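Someck Bedroom Textiles
Bed Coverings, Curtains and Clothing Care Supplies for Residential Halls and Guest Houses

Mingate Institutional Supply
Product range 327

Overview

The Someck range provides the soft furnishings of a bedroom under a single order. It was introduced in 1992 for student residences and has since been extended to guest houses, staff lodgings and sheltered housing. The range consists of printed bed coverings, plain curtains made to measure, and a small group of supplies for sorting and storing clothes.

All items may be ordered separately. Residences furnishing a full corridor or floor are advised to order bed coverings and curtains together, so that both are cut from the same dye lots and delivered on one date.

Bed coverings

Someck bed coverings are woven from a blend of cotton and polyester and printed on the upper face. They are finished with a double-stitched hem on all four sides. The fabric is closely woven and lies flat after washing, and under normal conditions ironing is not needed.

Sizes: single, wide single, double
Print families: Pastel, Stripe, Plain
Wash: warm, with like colors
Tumble dry: low heat
Bleach: do not use

The Pastel family remains the most widely ordered. Its colors are light enough to brighten a north-facing room, and the broken pattern is forgiving of the small marks that plain white coverings show at once. Purchasers should note that pastel prints will fade if washed with heavy detergents or dried in strong sun for long periods.

Curtains

Curtains are supplied in pairs, lined or unlined, with a pencil-pleat heading that fits standard rails and poles. The present colors are teal, stone, dark red and gray. Teal is held in stock at all times; the remaining colors are cut to order and require a longer delivery period.

Measurements should be taken from the rail and not from the window opening. The standard allowance is one and a half times the rail width. For full-length curtains, please state whether the hem is to clear the floor or to rest on it. Curtains altered or shortened by the purchaser cannot be returned.

Everyday use

In most bedrooms the bed also serves as the table on which laundry is sorted. Clothes are emptied onto it in a heap, separated, folded and put away, often several times a week. The coverings are specified with this use in mind: the weave resists snagging from zippers and buttons, and the print is fixed to withstand rubbing from heavier garments such as work pants and jackets. 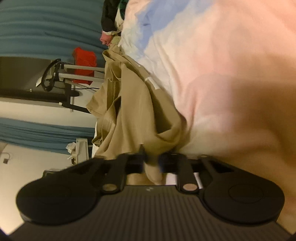 Sorting and folding

The following practice is recommended to residents in the leaflet supplied with each covering.

Clear the bed and pull the covering level before clothes are placed on it.
Put the heap at one side, leaving the greater part of the bed free for folding.
Take out the largest garments first. Shake each one once and smooth it by hand along the seams.
Fold khaki and other stiff cotton cloth soon after drying, as creases left in a heap are hard to remove later.
Keep damp items off the covering. Dark cotton may transfer color while damp.
Place folded clothes directly in the drawer or storage bag.

Clothing care supplies

Two supplies are offered alongside the textiles. The Brusow storage bag is a zippered cotton bag for out-of-season clothes, with a card window at one end. The Agyeman sorting set consists of three open-topped cloth bins, marked for light, dark and delicate items, which fold flat when empty. Both may be washed at the same temperature as the bed coverings.

Order codes

Bed covering, single, Pastel: 327-S
Bed covering, double, Pastel: 327-D
Curtains, teal, lined pair: 875
Brusow storage bag: 374-B
Agyeman sorting set: 374-A

Samples

Fabric swatches are sent to institutions free of charge upon written request. Each swatch card shows the current print families and curtain colors. Screen colors differ from one display to another, and Mingate cannot accept returns on the ground of color where no swatch was requested.

Delivery and returns

Stock items leave the warehouse within five working days. Made-to-measure curtains require four weeks — six in November, when residences place their winter orders. Deliveries are made to the ground floor only unless other terms have been agreed in writing.

Unused items in their original wrapping may be returned within 30 days. Bed coverings that have been washed are not eligible for return unless a fault in weaving or stitching is found. Claims of this kind should state the order number and the code sewn into the hem.

Prices on the current list apply to orders received on or after 3rd August. Earlier quotations will be honored until their stated date of expiry.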